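# Chapter 6: Sorting What Lands on the Bed

Start with the heap. Every bedroom has one, and in the homes we visited for this book it was nearly always on the bed. Clean wash, half-clean wash, a blanket, something from school, a sock. This chapter is about getting from the heap to the drawer without making three new heaps along the way.

You've read Chapter 5, so the words *pile*, *parcel* and *home* should be familiar. If not, go back to the Wainwright table and read the first column. Takes a minute.
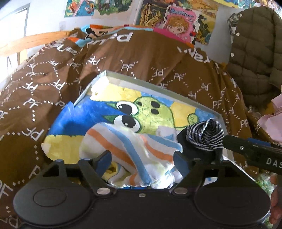 **Department of Household Studies · Hurinside College · Course text, second year**

Soft things and flat things behave differently, and that's most of the chapter right there. A striped sock crumples up any old way and comes to no harm. A striped cloth, same. A shallow box with a painting inside it doesn't forgive you. Push clothes down on top of it and you get bent sides, rubbed paint, an upset child.

So the rule we use, from Haris Halilović's first-year lectures:

1. Lift soft things off anything with an edge.
2. Move the edged thing to a shelf or desk.
3. Then fold. Not before.

Students skip step two all the time. They lift the cloth, fold it beautifully, and put it right back down on the box.

**Socks.** Singles go in a holding spot until the end of the sort. Don't hunt for the partner yet. In the Nimodwood household diary (see Appendix B) one family logged 89 minutes of sock hunting in July, and the partners mostly showed up at the bottom of the same heap.

**Big printed fabrics.** Blankets, throws, covers, whatever is spread over the bed. Leave them for last. They're your work surface, and a dark or busy print makes it easy to lose small stuff, so run a flat hand over the whole thing when you think your finished. Then do it once more from the other end.

**Jackets.** A quilted jacket on the wall is already home. Leave it alone. Vlasta Trnka calls this "sorting what's sorted" and takes marks off for it in the practical.

**Posters.** Part of the room, not part of the heap. Some students want to straighten pictures halfway through. Don't.

## 6.1 Picking up a bunched garment

White clothes with prints are the ones to slow down for. When the thing is bunched you can't tell front from back, or even what it is. Look for a seam first. Follow the seam to a corner or a hem, hold there, and let the rest hang. If part of the cloth is thick and puckered and the rest smooth, take hold of the smooth part, it tells you more about the shape.

Two people can share one garment if the first one steadies and the second one lifts. Say out loud who is lifting. Korach timed pairs on this in the old edition, 20 garments each, and the pairs who talked came out ahead. 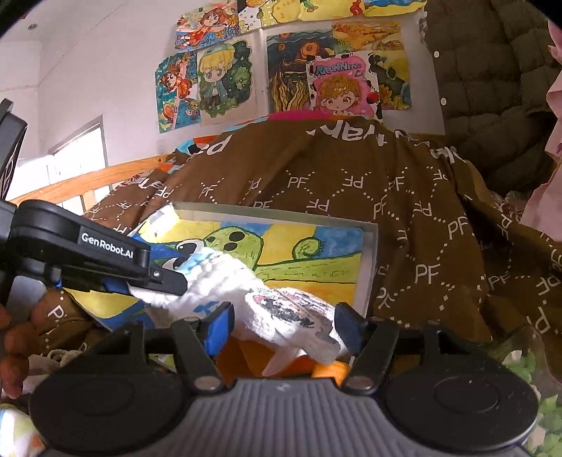 Pressing on one side while the other side comes up keeps whatever is underneath from getting dragged along. That matters a lot with a drawing. Crayon and poster paint both rub, and a cuff pulled sideways across a colored surface can pick up a smear you'll be scrubbing at later. Lift up, then across. Up first.

Once it's clear, lay the garment print side down and smooth from the middle out. Sleeves in. Fold in thirds if the drawer is shallow, halves if it's deep. Miroslava Bednárik's method (sleeves out, roll from the hem) is in 6.4 and works better for small drawers, though it does crease a thick print.

## 6.2 Where children's work goes

Short section, we get asked alot. Boxes with artwork inside are not storage boxes unless the child says so. Ask. If they say keep it, it needs a home at the child's own height, and the top of the wardrobe doesn't count.

**Before you go on**

- Sort one bed at home. Write down the order you picked things up in.
- Note anything you moved more than once, and where it sat in between.
- Bring the list to the practical. Pencil is fine.

Section 6.3 picks up with drawers.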